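Teleoperating a shirt fold: notes after the first 300 demonstrations

Filed under: bench notes, imitation learning

The last post covered calibration of the two arms, and several people wrote to ask when I would get to the data. These are the notes on the data. They cover how I recorded it, what I threw out, and the conventions I wish I had written down before starting. Training results are at the end and they are short.

The task is narrow. A T-shirt is on the table, spread more or less flat. The arms fold it and set it on the far right of the work surface. Getting the shirt out of the bin and spread is a separate task with its own dataset, and I am keeping the two apart for now. I tried recording them as one long episode in January and the result was unusable. Episodes ran to several minutes, my attention drifted during the spreading phase, and the folding phase inherited whatever bad position I had left the cloth in.

Control setup

I drive the arms with a pair of leader arms, same kinematics, no motors engaged except for light gravity compensation at the shoulder and elbow. Joint positions on the leaders are read and sent straight to the followers as position targets. There is no inverse kinematics anywhere in the loop. I prefer it this way for cloth. With a Cartesian controller the arm sometimes takes a different elbow configuration than the one I have in mind, and near the table that matters.

The loop software is Prinow, with my own logging bolted on. Commands and measured joint states are stored separately. Store both. The gap between commanded and measured position is the only force signal I have on this hardware, and it carries real information when a finger is pressing a sleeve against the table. A policy trained on measured positions alone learns to hover just above the fabric, and it closes the gripper on air. The commanded positions sit slightly below the table surface, which looks wrong in a plot and is correct.

Gripper position is logged as a continuous value. I started with a binary open/close and regretted it by the first afternoon. Picking up one layer of jersey knit takes a partial opening, a push down, and a slow close. Picking up two layers takes a wider opening and more push. A binary signal erases the difference.

Camera placement

One camera is fixed to the enclosure and looks at the whole surface. It does not move between sessions. I put witness marks on the mount after a bump cost me a full session of recordings, and I now compare a reference still against the live feed before each one. The comparison is a simple overlay at half opacity. If the corner posts line up, I start.

I keep the leader arms and myself out of view. If your hands show up in the recording and are absent at run time, the policy has been given a cue that will vanish.

The demonstration protocol

After the first 100 episodes I stopped and wrote a protocol, because I could see from the joint traces that I had been folding the shirt four different ways. Each one was a reasonable way to fold a shirt. Averaged together they are a reasonable way to crumple one. The current version:

Start both arms at the rest pose. Hold for one second before moving.

Left arm handles the hem. Right arm handles the sleeves and shoulders. If the shirt is too far over for the right arm to reach the near sleeve comfortably, reset and place it again.

Far sleeve first, then near sleeve, then the body.

Pinch from the edge inward, with the lower finger sliding along the table. No top-down pinches in the middle of the cloth.

Once a fold is down, release fully and raise the gripper before traveling. Half-released fabric gets dragged.

No corrections after the final placement. If the stack is ugly, it is ugly.

The last rule took discipline. My early episodes often end with a long tail of small pats and tugs, and the policy copied the patting with great fidelity. It would finish a fold and then groom it until the timeout.

Corrections in the middle of an episode are different and I keep them. If a grip slips and I go back for the sleeve, that is useful data. The policy will slip too and needs to have seen what comes next. I tag these episodes so I can control the proportion.

Shirt placement

I vary the starting position by hand. A random offset sheet sits next to the leader station, and I shift and rotate the shirt according to the next line. Left to my own judgment I place it in the same spot every time. The sheet allows a rotation of up to 110 degrees either way from upright, which in practice means the neckline can point away from the operator or to either side.

Sideways placement is the harder case. With the neck to the right, one sleeve points toward the back wall and the other toward the operator, where it can spill over the front edge between the two arm bases. The near sleeve then has to be lifted from a place where the gripper cannot press it against anything. My protocol says pinch with the lower finger on the table, and there is no table there. I ended up adding an exception: take the sleeve close to the shoulder seam, pull it back onto the surface, release, then fold as usual. 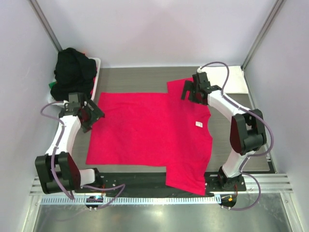
Sideways start, neck to the right, with the near sleeve hanging over the front.

The bin stays in the back left corner even though this task never touches it. The spreading task needs it, and I want both tasks to share a background.

Wrinkles I leave alone. Flattening the shirt by hand between episodes gives a clean dataset that matches nothing the spreading policy will ever hand over.

Filtering

Of the 300 episodes recorded, 266 survived. The rejected ones fell into a few groups. Most were dropped frames, where the camera and the joint log disagreed by more than my threshold. Others were protocol violations I caught on review, chiefly folding the near sleeve first out of habit. A handful were cable trouble. The cables on both arms hang in long loops, and if a loop catches on an elbow the follower lags behind the leader in a way that looks like contact force in the log. I have rerouted the right one twice and am not satisfied with it.

Review is done at triple speed with the joint traces beside the video. Zoriana Stetsiuk reviewed a batch independently and disagreed with me mainly on what counts as a finished fold. We settled it by writing a definition: no sleeve fabric outside the body outline, both grippers clear of the cloth. My original labels had been more forgiving than that, so I went back and relabeled everything.

Operator fatigue

I can see it in the data. Toward the end of a session my gripper closings get faster and the pauses before contact disappear. Episode length drops, which I took for skill until I looked at the slip tags, which rise over the same stretch. I now stop after an hour. Seat height also matters more than I would have guessed. With the leaders too high, my elbows come up and the follower wrists tilt, and a tilted finger skates over the fabric without catching it.

Training, briefly

I trained an action-chunking policy on the filtered set, same settings as in the block-stacking post apart from a longer chunk. Upright placements fold reliably enough that I have stopped watching every one. Sideways placements are poor. The typical failure is the near sleeve: the right arm descends in the correct area, closes early, and carries on as if it had the fabric. It then folds nothing over the body with complete confidence.

I attribute this to coverage. The offset sheet draws rotations uniformly, but the sideways cases split into left and right, and only a portion of each has the sleeve over the edge. The number of good demonstrations of that one grasp is small. The next batch will be recorded entirely from those starts. If that fixes it, fine. If it does not, I will look at adding a wrist camera, which I have been avoiding on account of the cables.

The log converter and the overlay script are in the Wistska folder linked from the sidebar. The converter assumes commands and states are sampled on the same clock. If yours are not, resample first.

Updated 25th August: corrected the description of the gripper signal. It is logged as measured opening, with the commanded opening in a separate column.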